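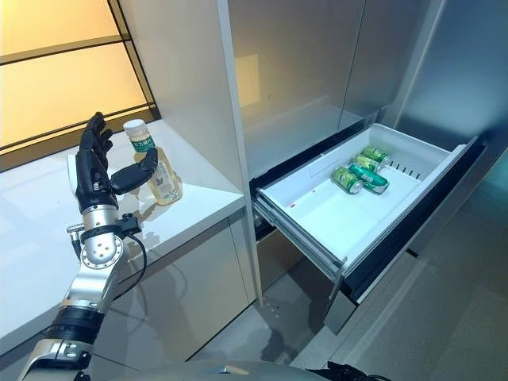 Womura hand trial – progress note for Proltent, May

We're 5 weeks in at Indham and most of my time has gone on the fridge task, so I'll stick to that. The five-fingered Womura hands are now on both arms and running off the Kasprzak controller. I logged 50 runs with the new hands and 40 with the old two-finger grippers – same kitchen, same drinks.

The new hands are slower to close, but I spend far less time fussing over the approach angle. My main grumble is the wrist cable, which needs a proper clip.
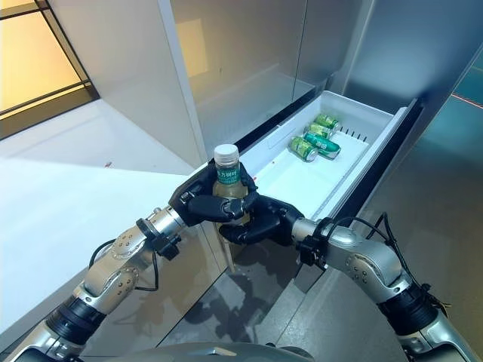
Left hand holding the bottle, right hand close by, drawer open.

Next up is the handover from one hand to the other. I'd also like to move 1000 from the travel budget to spare finger parts – could you let me know by Sunday if that's a problem?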